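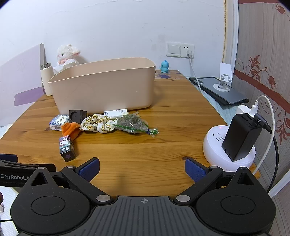
Frequently asked questions: recording tabletop demonstrations

Maintained by Athina Galanis, Zorley data group. Last revised 17th March.

These answers cover the hand-held gripper sessions only. For the leader arm station and for gamepad control, use the Joklow manual. Questions about pay and scheduling go to Signe Bjarnason.

General

What counts as one demonstration?
One continuous recording in which a single task is carried out from its start state to its end state. For the bin task, the start state is an empty bin with the objects on the table in front of it, and the end state is all objects inside the bin with both grippers open and clear of it. Resetting the table is never part of a demonstration. Stop the recording before you reset.

Do I need to have worked with robots before?
No. New operators complete 12 practice demonstrations, which are reviewed and then deleted. Most people are cleared on the first review.

Why record with a hand-held gripper when we have arms?
Speed and access. An operator using the hand-held tools works at close to normal hand speed and can record in an ordinary room. Remote control of the Begay arms is slower, and the arms cannot leave the lab. The cost is that a person can make motions an arm cannot follow. See "Reach and speed" below.

Can one task mix hand-held and remote-controlled recordings?
Yes, at the training stage. Within a single session, no. Start a new session ID when you change method.

Setup

What kind of table is acceptable?
Any stable table at a normal working height. Wood, laminate and painted surfaces are all fine. Glass is not accepted, and neither is anything polished enough to act as a mirror. Household items at the back of the table may stay where they are, provided they do not block the path to the bin.

Which objects should I use?
Small things that were already in the room. Mix rigid and soft items, and include at least one item in a clear bag if you have one. Avoid liquids in open containers, blades, medicines and anything with a person's name or address on it. Nothing should be heavier than 200 grams.

Do the objects have to be in the same place each time?
They should not be. Scatter them again before each demonstration. The bin should also move a little and turn a little between recordings, but keep it within reach of both grippers.

Are cables and powered devices allowed on the table?
Yes, if they were there already and are not part of the task. Keep the grippers away from sockets and do not grasp a cable that is plugged in. If a cable lies across the work area, move it before you start.

How do I set the starting pose?
Hold both grippers over the near side of the table, jaws open, fingertips toward the work area. Hold still until the tone sounds. If you move during this period, the tracking origin is poor and the whole recording drifts.
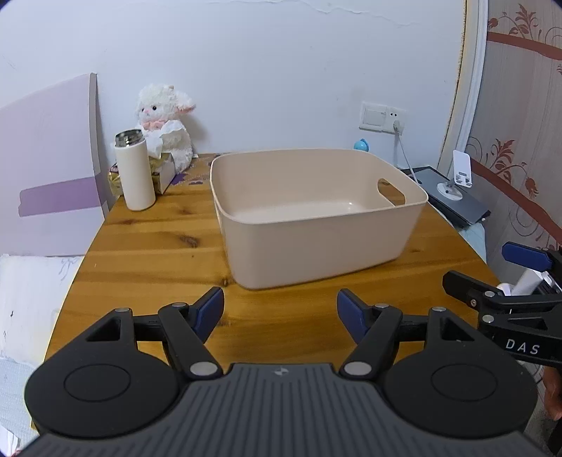
Both grippers over the table, with an empty bin. The jaws of the near gripper are wide open.

Does it matter which gripper goes in which hand?
Yes. The left and right units are registered separately. Swapping them does not raise an error in the recorder, but it mirrors the action labels. Gopinath Annamalai can repair a swapped session if you report it before upload. After upload it is discarded.

Reach and speed

How fast should I move?
Slower than you would by hand. Lifting one object and placing it should take no less than 4 seconds. The converter rejects any segment in which the fingertips exceed the speed limit of the target arm.

Can I turn my wrists freely?
Within limits. The arm has a stop near the end of its wrist rotation, and your wrist does not have it in the same place. If you need to twist sharply to reach an object, back off and approach from a different side.

May I step sideways or lean over the table?
Leaning is fine. Stepping is not, for tasks recorded under a fixed base. The task sheet states which kind it is.

May I pass an object from one gripper to the other?
Only where the task sheet says "handover." Otherwise pick with the nearer gripper and place with the same one.

How hard should I squeeze?
Close until the object is held, then stop. Pressing further deforms the fingertip pads and gives a jaw width smaller than the real width of the object. This is a common fault with small boxes.

Errors during a recording

I dropped an object. Do I stop?
Not if it is still on the table. Pick it up again and continue. Recoveries are useful and are labeled as such. If it fell on the floor, stop and mark the recording "failed."

I picked up two objects at once.
Continue and place both. Add the note "double" in the comment field.

The recorder says "tracking lost."
Stop. Usually the view was blocked or the tool was too close to a plain surface. A white wall with nothing on it is a typical cause. Restart with the table filling more of the view.

The jaw width reads wrong.
Close the jaws fully, zero the reading, open them fully and check again. If the error is still more than 8 percent, take the unit out of use and send it to Þröstur Holst. Do not tighten the pivot screws yourself.

After the session

How is a session checked?
In three passes. The converter tests speed, reach and tracking. A reviewer then watches a sample at double speed. Finally, accepted recordings are replayed on the arm at the Irham site with no objects present. Grímur Ragnarsson signs off on the replay.

How many demonstrations does a task need?
For the bin task, 200 accepted recordings per room. Other tasks have their own number on the sheet.

Why was my session rejected when every object ended up in the bin?
The end state is one check among several. The most frequent reasons are a moving start pose, speed, and hands entering the work area to straighten something. The rejection code is in the session log.

Can I see the policy trained on my recordings?
Replay videos are posted to the shared folder after each training run. Access is by request to Signe Bjarnason.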